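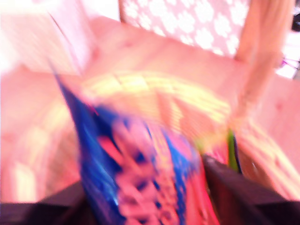 Home Forums Kitchen & Pantry New Posts Search Log In

Decanting vs. leaving everything in the packet

turnar_pantry
So I've spent two evenings on the snack and dry goods shelf and I need someone to talk me down. Half my stuff is in bright little packages (blue, pink, you name it) and once they're opened they slump all over each other. I've got 12 matching jars sitting in a box and I'm tempted to tip everything into them. But then I lose the cooking times, the dates, all of it. What do you all do?

mosswife
Jars! I did mine in February and I'd never go back. I cut the cooking instructions off the packet and tape them to the bottom of the jar. Takes a minute.

Ladbridge43
Going to disagree. I decanted everything when we moved to the Ladbridge place and hated it within a month. New bag never fits in the jar, so you end up with a full jar AND a clipped bag with an inch of rice in it. Now I keep packets upright in a shallow bin, tops folded, one clip each. Ugly but I can find things.

turnar_pantry
Oh no, the inch of rice. I already have that with the lentils.

mosswife
You just buy bigger jars, Ladbridge.

Ladbridge43
Bigger jars don't fit my shelf. It's 12 inches high with a pipe through it.

crumbtray
Somewhere in the middle here. Flour, sugar, rice and oats go in jars and everything else stays in the packet. Snacks especially – my kids go by color. They want "the blue one" and if I put it in a jar they act like I threw it out. I tried it once with crackers and the jar sat there for weeks until they went soft.

turnar_pantry
Ha, mine are the same, and one of them is my husband.

oatsandends
What clips are people using? I had the Tanoli ones and the springs gave up.

Ladbridge43
Wooden clothespins. Bag of 43 from the hardware store, still going. I'd guess you lose a couple a year down the back of the stove.

mosswife
Clothespins don't seal anything though? I get moths here so that's a no from me. Anything with grain in it goes in glass, lid on, done. I threw out a whole shelf once and I'm not doing it again.

Ladbridge43
OK, if you have moths, fair enough. I'd do jars too. We've never had them.

crumbtray
Also sort before you buy anything else! I had 2 open bags of the same pasta and a third one behind the vinegar.

turnar_pantry
Update, 10/16/18: went with crumbtray's way. Flour, rice, oats and the annoying lentils are in jars, the packets are standing up in an old Indasum shoebox with the tops folded down. Four jars left over if anyone local wants them. Still haven't dealt with the spices.

oatsandends
Don't get me started on spices. New thread?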